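## Workshop Tips: Care of the Two-Arm Tray Handler

These notes apply to the Nesico unit in the Sememport training store. Questions should be directed to Nana Mahama or Riku Nishimura.

**Fingertips.** Wipe both fingertips with a lint-free cloth and plain water at the start of each shift. Do not use solvent. Replace the pads as a pair, even if only one is worn.

**Finger screws.** Check for looseness by hand, then with the short hex key. Do not overtighten. Record any screw that has moved in the October log or its successor.

**Cables.** Leave enough slack for full arm travel. Before running a program, move each arm slowly through its range and confirm that the cable does not catch on the tray or the shelving.

**Tray.** Wash with mild dish soap and dry fully. A greasy rim is the usual cause of a slipping grip. Test the lift with an empty tray before any goods are loaded. 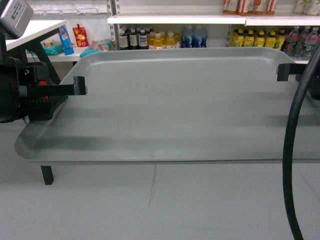 Both grippers should close at nearly the same height. If the tray tips, stop the unit, lower the arms and repeat the leveling routine at 24 percent speed. Full speed may be restored after three level lifts.

Pads and screws are kept in drawer 47. Please return the hex key to the same drawer.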